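Subject: Re: [workshop-arm] Cable routing at the wrist
From: Eduardo Patrício

On the list at 14:32, Pustberg wrote:

> Before I order anything: are you still running the yellow cable over the top of the wrist? Ours kept snagging when joint six went past 43 degrees. And did you go with hoses or the Takeda valve block in the end?

Still over the top, yes. The black cables follow the same path and are tied to it, and I leave a wide loop at the wrist so there is slack when it turns. Ours snagged twice in December, both times with the loop too short. I added some 14 cm and have had no trouble since.

The air goes through thin black hoses to two green push fittings low down on the gripper. I had the Takeda block on the bench for a month but it was too bulky.

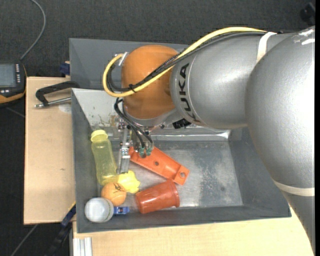 On the picking side, the long orange part with the holes is still the worst item. It lies flat and the finger tends to push it along the metal floor. The ball and the cup are fine if the approach is slow. I keep the test bin clamped to the wooden top – before that it crept a little with every run and the positions drifted.

If you are ordering from Drarkley, get the longer straps as well. The short ones don't go round the link with the cables under them.

I can send the hose lengths once I have measured them properly.

Eduardo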